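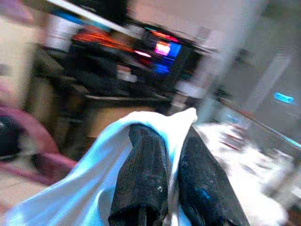
How long does it take to get a sourdough starter going from scratch? Mine took the best part of two weeks, and I'd nearly binned it twice by then.

I know the packet of flour says five days. The packet of flour is an optimist. Day three it went mad and climbed out of the jar, then it sat there doing nothing for a week and smelt of nail varnish.

That quiet spell is normal, apparently. Keep feeding it. I was on equal weights of flour and water, once a day, then twice a day when it perked up. Half rye made a massive difference — I'd start with rye if I was doing it again.

Flour is from the Awan mill shop in Bistgate, if anyone's local. They do a small bag of the dark rye so you're not stuck with a sack of it in the cupboard. Cash only last time I went, bring change!

My first loaf was 600g of flour and came out like a doorstop. Second one I used 593g because that's all I had left (very scientific) and it was lovely, so make of that what you will. I think the longer prove did it, my kitchen's freezing in the mornings.

Someone asked about the oven. Mine's an ancient Uvano that runs hot on the left, so I turn the pot round halfway. Lid on to begin with, lid off for the last bit until it's darker than you think it should be.

And yes, 200g of starter is far too much to keep. I was doing that for ages and throwing most of it away. I keep a couple of spoonfuls in the fridge now and feed it up the night before I want to bake.

The leftovers make brilliant crumpets, by the way. Pinch of salt, bit of bicarb, straight into a hot pan with rings if you've got them. Mine come out wonky without.

Oh, and the starter is called Nenia. She lives behind the mustard. I'm going to try a seeded loaf in September when it cools down a bit — if you've got a recipe that doesn't need a special tin, send it over please.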